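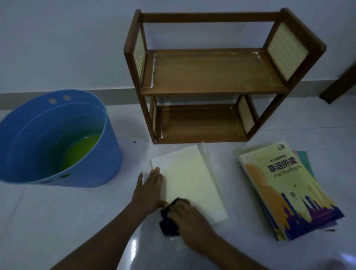 A two-tier wooden shelf with a brown stained finish, against a white wall.

Looking After Stained Wood Furniture at Home

08/01/2021

I grew up in a house where Saturday chores were called "the rounds," and the rounds always began with the furniture. I grumbled about it then, of course, and now I'm the one walking through my own rooms with a cloth over my shoulder, so there you go! Several of you have written in asking how to keep small wooden pieces looking nice (shelves, side tables, plant stands, the bench in the entryway that catches everything), so I've gathered up what I do, along with a few things I learned by doing them badly first.

Dusting comes before everything

Please dust dry before you ever bring out a damp cloth. Dust is gritty, and once it gets wet it turns into a kind of thin paste that you then push into every corner of the piece. An old cotton T-shirt cut into squares is as good as anything you can buy. I cut mine about the size of a dinner plate, fold them in four, and turn to a fresh side whenever one looks gray.

For corners and the little ledge where a shelf board meets its lip, use a soft paintbrush. A one-inch brush is plenty, and you can keep it in the drawer with the dishcloths. Brush toward you and hold the cloth underneath to catch what falls. Work from the top down or you'll be doing the bottom shelf twice, which I have done more often than I care to say.

The damp wipe

Fill a small bowl with lukewarm water and add one drop of mild dish soap. One drop! I know it doesn't look like enough. Dip your cloth, wring it until you can't get another drip out of it, then wring it again. Wipe along the grain in long strokes, rinse the cloth, wring it, and go over the same board with plain water. Then dry it straight away with a clean towel.

Drying is the step people skip, and I do understand, you've wiped the thing and the kettle is calling. But water left sitting on a stained finish is where most of the chalky streaks and cloudy marks come from, and so is soap that never got rinsed away. If you have hard water like we do here in Pavstead, you may want to use boiled and cooled water, or the cheap distilled kind from the grocery store. I keep a jug under the sink just for this and for the steam iron.

White marks and what to try

Start gently and only move up if you have to.

First, buff the spot with a dry, soft cloth for a minute or two. A surprising number of marks are just residue and will lift with nothing more than that.

If it's still there, go over it with plain water on a well-wrung cloth and dry it right off. Give it an hour before you judge, and look at it in daylight from the side.

If the mark is cloudy and seems to be down in the finish, try a hair dryer on the lowest setting, moving it all the time and keeping it a good hand's width away. Stop the moment the wood feels more than warm. I've cleared two cup rings this way on my mother's sewing table and failed completely on a third, so I make no promises.

Last of all comes a tiny dab of furniture oil, rubbed in with the grain and wiped off again. Test it on the underside or the back first. Some finishes drink it up and some just get sticky.

What I don't recommend is the mayonnaise trick. Yes, it worked for my aunt. It also made her hallway smell like a sandwich until the end of July.

Cane, rattan and mesh panels

Woven panels on the ends of a shelf or a cabinet door are lovely, and they're dust magnets. Use the brush attachment on your vacuum with the suction turned down, and support the panel with your flat hand from behind so it isn't being pulled. After that, take a dry toothbrush to the stubborn places and work diagonally, first one way and then the other.

If your panel is real cane, it can be wiped with a barely damp cloth now and again, and a little moisture on the back side may even help it tighten up if it's started to sag. Let it dry overnight away from the radiator. Paper-cord weaving is another matter, so keep that dry. Plastic mesh will put up with nearly anything except a scouring pad. When you don't know which one you have, treat it as the fussiest of the lot.

About sprays and polishes

I used to own a whole basket of them. These days I have a jar of plain beeswax polish from Pirkik, a little household shop that mixes its own, and I open it twice a year. A bean-sized bit does a whole shelf. Put it on the cloth and never straight on the wood, let it sit for 11 minutes or so (long enough to drink half a cup of coffee), and buff until your cloth glides.

Silicone sprays give a quick shine, but they build up, and they can make a real headache for whoever wants to refinish the piece later. If you've got years of it on there, a wipe with a bit of mineral spirits on a rag will usually take it down. Open the windows, wear gloves, try a hidden spot first, and lay the rag out flat outdoors to dry before you throw it away. Never wad it up in the trash, please.

Feet, floors and walls

Tile floors get mopped, and the mop always finds the furniture legs. Stick-on felt pads lift a piece just enough to help, though on a floor that gets properly wet I'd use the hard plastic or rubber ones, because felt soaks things up. I bought a box of 300 felt pads from Mosquera when we moved in, and I believe my grandchildren will inherit what's left.

Leave a finger's width between the back of a shelf and the wall if you can. Air gets in behind, the paint doesn't scuff, and you can slip a duster down there without moving the whole business. When you do have to move a shelf, empty it first and lift it from the frame. Don't pull on a shelf board and don't ever grab it by the woven part.

Check for wobble while you're down there. Most of the time it's one loose screw. Snug it up by hand with a regular screwdriver, and if the hole has gone soft, poke in a wooden toothpick with a drop of wood glue, snap it flush, let it set overnight and put the screw back.

Before you put everything back

Wait until the wood is completely dry, and then wait a bit longer. Flowerpots want a saucer and a cork mat under the saucer. Anything with a rough bottom (pottery, baskets, that iron trivet) wants a scrap of felt. Shampoo bottles and dish soap leave rings, so give them a tray.

And if a shelf is holding more than it did last year, maybe take one or two things off it. I put mine in a bag by the back door, and if I haven't gone looking for them in a couple of months, out they go.

Next time I'll be writing about drawers that stick, including the old candle stub method and what to do when it's the runner that's bent.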